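**Project report, module Household and Textiles**
Student: Obaidul Jayasinghe
Topic: Folding and storing a soft fabric bag

## 1. Why I chose this topic

In my house at Romville we are four students, and we have one kitchen drawer for shopping bags. The drawer does not close any more. Everybody pushes the bags inside in a ball, and then the bag you want is always the one at the back. I wanted to find out if a simple way of folding can help, and if it is still used after the first days, when people become lazy again.

My teacher, Mrs Wickramasinghe, advised me to study one type of bag only. I chose the soft fabric bag with a printed pattern, as this type gives the most trouble. A paper bag keeps its creases by itself. A soft fabric bag slides open as soon as you take your hand away.

## 2. The material

The bag has a citrus print on a pale green-blue ground. I first thought that the pattern is only decoration, but for this work it has a use. When the cloth is flat, the fruit slices look round. When there is a hidden fold under the top layer, a slice looks bent or half of it is missing, and the eye finds the mistake very quickly. With a plain black bag, which I tried at home, I had to feel for the folds with my fingers.
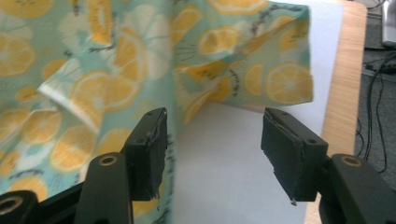 *Figure 1. The lemon print with the cloth lifted in loose folds over white paper.*

The white paper was a suggestion from the course book. On a wooden table I could not always see where the hem finishes, and on white paper it is much easier.

## 3. Method

I compared two ways of folding.

**Method A (thirds).** Lay the bag flat with the handles at the top. Smooth it from the middle to the sides. Fold the left third in, then the right third, then fold the long strip from the bottom to the top. Put the handles inside the last fold.

**Method B (roll).** Fold the bag one time in the length, put the handles down on it and roll from the bottom. The roll must be tight from the first turn, if not it opens again.

Before both methods the bag must be flattened, and this step took me more time than I had planned. The good way is to take a small piece of cloth at one point, lift it up and let the rest fall by its own weight. If you pull at two corners together, the wrinkles only move to the middle. 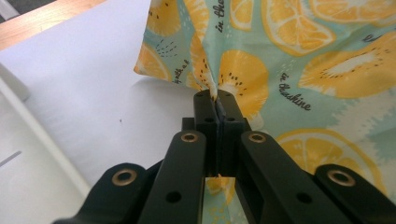

It also matters where you take hold. Near the hem the cloth follows well. In the middle of the bag you easily catch both layers, and then the back side comes up together with the front side and you must begin again.

I folded the bag 30 times with Method A and 30 times with Method B. After each fold I left it on the table for 2 minutes, and then I looked if it had opened.

## 4. Results

Method A was faster to learn, but the strip often became loose at the handle side. Method B stayed closed better – but only when I was patient with the first turn. At the end of the practice my hands were tired and the rolls became thick.

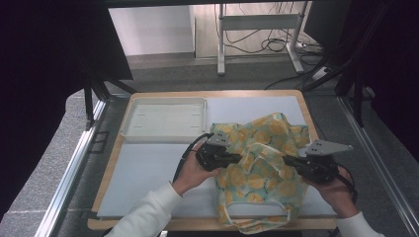
The handles were the biggest problem in both methods. A loop which stays outside catches on the next bag in the drawer, and when you take one out, the second one comes too. For this reason I now put the handles in before I do anything else, also in Method A, although the course book puts them last.

## 5. Test in our kitchen

In June I put all our bags in the drawer with Method B, standing up in a row inside a shoe box. The drawer closes. One of my housemates rolls his bags without complaining, and the other two put them on top of the box for me to roll in the evening. I have not found a solution for this part.

## 6. What I would change

I would use bags of different sizes, and I would ask another person to judge if a fold has opened, as I wanted Method B to win and this is not fair. I would also wash the bag 50 times and repeat the test, to see if older cloth is easier to roll. There was no time for it in this term.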